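Warenkunde und Regalordnung, Skript zur Einheit 4
Packungsfronten: Was das Regal leistet und was man ihm nachsagt
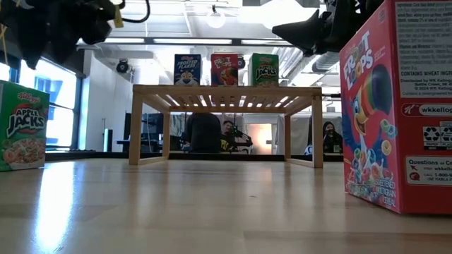
Abb. 1: Frühstückscerealien von Kellogg's auf einem Holztisch, in der Mitte ein niedriges Regal mit Lattenauflage. Rechts Froot Loops, links Apple Jacks.

In der Ratgeberliteratur steht seit Jahren, eine Packung müsse »mit der Front verkaufen«. Hunt (Saulius Hunt, Vorlesungsmanuskript, April) übernimmt den Satz ohne Beleg. Wir übernehmen ihn vorerst nicht.

4.1 Front und Schmalseite
Die Front der Froot Loops arbeitet mit Rot, Schriftzug, Tukan und bunten Ringen. Bei Apple Jacks ist es eine Schale mit orangen und grünen Cerealien auf grünem Karton. Beides erkennt man schnell. Ob man deshalb auch zugreift, ist eine andere Frage, und die wird gern übersprungen.
Auf der Schmalseite der roten Packung steht das Kleingedruckte: Zutaten und Vitamine, der Hinweis »CONTAINS WHEAT INGREDIENTS«, Vertreiber, Recyclingzeichen, Kontaktfeld. Wer Weizen meiden muss, braucht diese Seite. Im üblichen Regal steht sie an der Nachbarpackung und ist nicht zu lesen.

4.2 Erhöhung
Ein Aufsatz schafft eine zweite Ebene. Das Lehrbuch von Ní Bhriain verspricht sich davon »Ruhe im Fach«. Man darf fragen, für wen. Hohe Kartons auf einem Aufsatz werden schnell zu hoch für den Schrank, und unter einen niedrigen passt kaum etwas, was aufrecht stehen soll. Vor dem Kauf messen, auch die Tiefe.

4.3 Zur Vorkia-Befragung
Angegeben sind 2585 Befragte. Gezeigt wurden bis zu 50 Packungen pro Person, jeweils nur von vorn. Dass die Front dann »entscheidet«, überrascht wenig. Die Werte in Tabelle 2 bitte nicht als Kaufverhalten zitieren.

Aufgaben
a) Stellen Sie zu Hause einen Karton mit der Schmalseite nach vorn ins Fach. Welche Angaben finden Sie ohne Herausnehmen?
b) Skizzieren Sie ein Fach von 100 cm Breite mit und ohne Aufsatz. Kartonmaße selbst nehmen, die Tabelle von Potard ist veraltet.
c) Nehmen Sie in höchstens 200 Wörtern Stellung zu Hunts Satz. »Das sieht man doch« gilt nicht als Begründung.

Abgabe bis 17. November 2024 im Fach Flindden, auf Papier.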